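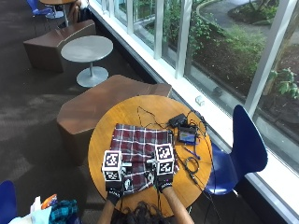

Gloves with tag cubes on a folded plaid cloth, during tracker work for Waaka.

Waaka 18 tracks hands through tag turns

2018-07-20

The new release of Waaka, our hand tracking package, changes how the pose of each glove is worked out from the marker cubes. The old version picked the single largest tag in view and trusted it. When the wrist rolled and another face of the cube became the largest, the pose jumped, and Dirach then planned a motion around a hand position that was wrong for a few frames.

Waaka now solves for the whole cube, using every tag it can read. If no tags are readable it falls back on the glove sensors for up to 300 milliseconds, then marks the hand as lost. Dirach skips lost segments and logs them — it no longer fills them in.

Warrick Faulkner reran the cloth folding set, 2316 recordings, with both versions. The jumps at face changes are gone. Fast motion close to the body still gives trouble, mostly when one hand covers the other cube.

Two things to do before you upgrade. Cube calibration files from earlier versions will not load, so run the calibration tool again with 500 frames per glove. And if you use the Emura viewer, get the July build, as older ones draw the left and right hands swapped.

Bug reports go in the Prirura tracker as usual.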